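Weigh the Flour

Most failed home baking can be traced to the measuring cup. A recipe that calls for a cup of flour is asking for an amount that changes with the cook. Spooned lightly, a cup may hold much less flour than the same cup dragged through the bag and tapped on the counter. Over four cups, the gap is enough to turn a soft dough into a stiff one.

A kitchen scale removes this error. The bowl goes on the scale, the display is set to zero, and each ingredient is added until the number is right. There are fewer cups to wash, and a recipe written for 400 grams of flour can be halved without fractions.

Adaeze Afolabi, who edits recipes for the Joltard baking pages, has argued that weights frighten beginners. I disagree. A beginner can read a number. Judging whether flour is packed or loose takes practice, and the cup method asks for that judgment first.

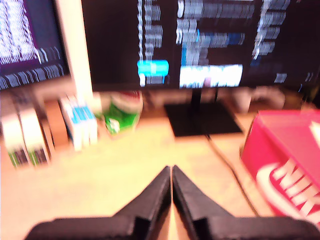 Two monitors on a light desk.

There are limits. Most household scales are poor below a few grams, so yeast, salt and baking soda are still best measured with spoons in small batches. Eggs vary, and a recipe that gives only "two eggs" leaves the baker to guess. Isamu Kawaguchi lists egg weight without the shell in his bread notes, and more writers should do the same.

Ovens are a separate problem. A dial set at 400 degrees may be off by more than 30, and no scale will correct for that. A cheap oven thermometer will show the difference after 16 minutes or so of preheating, longer in a heavy oven.

Recipe writers should print grams first and cups second. Readers who own no scale lose nothing by this, and the rest can stop converting in the margins.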